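Cell 6 protective stop during soft-part handling: fault history and open questions
Forum: Equipment and Safety > Handling and Grippers
Page 1 of 1

s.oh_itport
Posted in April, 8:40 a.m.

Good morning. I am posting this report on behalf of the handling group at Itport so that other sites using the Drodulero controller may compare it with their own records.

During a run of 600 transfers of soft gel parts, the arm entered a protective stop with fault code 109 (grip force not confirmed). The part had been gripped and lifted, and the controller had reported a normal grip until the stop. When the stop occurred the gripper released, and the part fell onto the fixture below. There was no injury. An operator was standing outside the guarded area at the time.

Our concern is the release. Our risk assessment states that the gripper holds its position in a protective stop. It was written on that basis and signed on that basis. If the gripper can open under this fault, the assessment is wrong and the cell should not be running.

The cell has been locked out. I would be grateful for answers to the following.

Has any other site recorded code 109 together with an open gripper?
Is the hold behavior set in the controller or in the gripper's own drive?
Which firmware version are you using?

Seung-woo Oh
Handling Group, Itport

gitau_maint
Posted 9:15 a.m.

We have recorded code 109 at Gitau on two occasions. In both cases the gripper held. We run the older firmware and have not been given a reason to change it.

In our experience the code is a nuisance fault. Soft material gives way under the fingers, the force reading drops below the lower limit, and the controller concludes that the part has been lost. We widened the force window and the fault has not come back. I would suggest the same before the cell is kept out of service any longer.

lc_chiu
Posted 9:52 a.m.

I must disagree with the previous reply. Widening the force window may reduce how often the stop occurs. It has no bearing on whether the gripper opens when the stop does occur, and that was the question asked.

I would also caution against changing a limit on a locked-out cell before the original settings have been saved. Once the window has been changed, the fault may be difficult to reproduce.

Seung-woo, could you please confirm whether the fingers were the hard type or the padded type, and whether the gel parts are handled by hand at any stage?

Lai-ching Chiu
Safety Review, Hsueh

s.oh_itport
Posted 10:30 a.m.

Thank you both. The fingers are the padded type. The parts are placed by hand at the start of each batch and checked by hand after any stop, with the arm isolated. The parts are green, translucent and quite irregular, and no two of them present the same surface to the fingers.
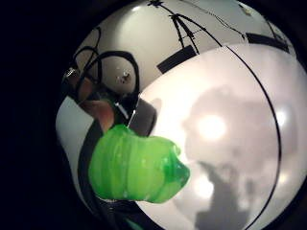 Gel part during handling, with cables behind.

The force readings before the stop are uneven. The log shows the reading falling and recovering several times on the same lift, which agrees with what gitau_maint describes. I accept that the soft material is the likely cause of the code. I do not accept that it explains the release.

The original settings have been saved and a copy is held by our safety office.

gitau_maint
Posted 10:48 a.m.

I withdraw the suggestion to change the window while the matter is under review. I should have asked whether the settings were saved.

I maintain that 109 is a nuisance fault on this kind of part. Our line completed around 2,000 transfers after the change without a stop. A fault that operators see every hour is a fault they will learn to clear without looking, and that is a safety matter too.

hsueh_controls
Posted 11:20 a.m.

I work in the same building as Lai-ching, on the controls side. Please look at the page headed "Stop Response" in the gripper drive menu. On our units there are two entries, one for emergency stop and one for protective stop, and they are set separately. The controller page shows only the first. When our drive was replaced, the second entry came back as "Release" and the controller gave no warning of any kind.

If your drive has been replaced or reset, I would check this before anything else.

s.oh_itport
Posted 1:05 p.m.

Our drive was replaced in the month before the fault. The protective stop entry reads "Release." The emergency stop entry reads "Hold."

The commissioning checklist calls for a test of the emergency stop with a part in the gripper. It does not call for the same test under a protective stop, and none was recorded.

lc_chiu
Posted 1:40 p.m.

Thank you for checking so promptly. I would ask that the cell remain locked out until the following have been completed and recorded.

1. Set the protective stop entry to "Hold" and save the drive settings.
2. Trigger a protective stop with a part gripped and lifted, and confirm that it is held.
3. Repeat the test after a full power cycle.
4. Add both stop types to the checklist for drive replacement.

A held part may remain under pressure after the stop. The procedure for removing it by hand should be reviewed at the same time, as the present one may assume an open gripper.

gitau_maint
Posted 2:10 p.m.

I have checked our own drives. One spare on the shelf is set to "Release." It has been tagged. I still intend to keep our wider force window.

lc_chiu
Posted 2:25 p.m.

That is a decision for your site, provided it is covered by your assessment. I would want to see the lower limit justified for each part type.

s.oh_itport
Posted 4:30 p.m.

Items 1 and 2 are complete and the part was held. Item 3 is scheduled for the next shift. The removal procedure did assume an open gripper and has been withdrawn for revision. The cell remains locked out, and I will post the result of the power cycle test in this thread.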